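Does Folding Really Stop Wrinkles?
By Panya Limsakul
Pidville Children's Science Pages

Grown-ups say it all the time: "Fold your clothes or they'll get wrinkled!" Maybe they're right. But have you ever asked them how they know? Let's check before we believe it.

First, what is a wrinkle? Cloth is made of yarn, and yarn is made of thin hairs called fibers, twisted together. Pull a cotton ball apart and you'll see some fibers. When you bend cloth, the fibers bend too. Let go, and many of them spring back. Some don't make it all the way, and the bend they keep is a wrinkle.
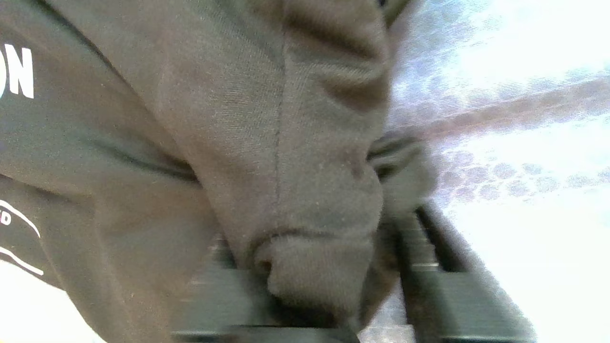 Now look at what folding does. You bend the cloth on purpose, and then you leave it in a drawer with other clothes on top. Doesn't that sound like a good way to make a wrinkle? It is! Unfold a T-shirt that has been at the bottom of a stack for a month and you'll find straight lines in it. We call those lines "creases" and pretend they're different. The fibers don't know the difference.

So is folding useless? Hold on. We shouldn't believe that too quickly either. A shirt thrown in a heap gets bent in all sorts of places, and some of the bends are very sharp. A folded shirt gets bent in just a few places. It may still have lines, but you picked where they go.
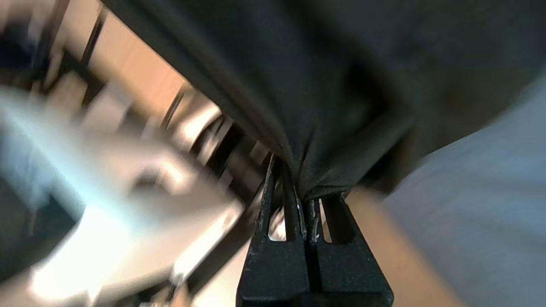 Here is another thing people say: "Dark clothes don't wrinkle as much." Hmm. Why would a fiber care what color it is? Dye can change cloth a little, but there's a simpler idea to try first. We see a wrinkle mostly by its shadow. On a white shirt, a gray shadow is easy to spot. On a black shirt, it's a dark line on a dark shirt. The wrinkles could be there all along, hiding from you.

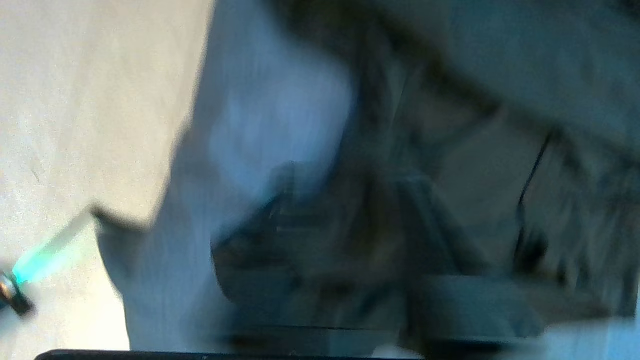

A pale shape beside something dark that looks crumpled.

What about thickness? I've read that thick clothes never wrinkle. "Never" is a word to watch out for. Thick cloth can be harder to bend sharply, so it often makes big, round folds in place of thin lines. 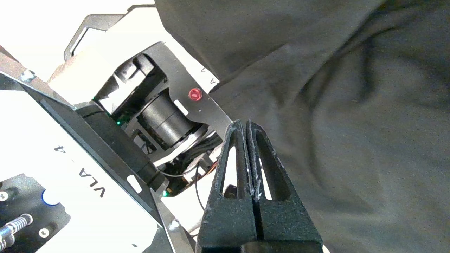
Light matters more than most people think. If the light shines straight at your clothes, the shadows shrink and everything looks smoother. If it comes from the side, even a small bump gets a shadow. Gray cloth is handy for looking at this, and the dark gray fabric on the right side of the picture has soft folds with faint shadows next to them. Would they look deeper with a flashlight held low? Try it on a sweatshirt of your own and see.

Test it yourself

You need 2 cotton T-shirts, as much alike as you can find. Smooth them both flat. Fold one and crumple the other into a ball. Put 5 books on each, and make sure both stacks weigh the same. Wait 50 minutes, then open the shirts and look at them by a window.

Which one has more lines? Which has deeper ones? Ask a friend who doesn't know which shirt was which. You already have a guess, and a guess can fool your eyes.

Then do it all again. One try could be luck.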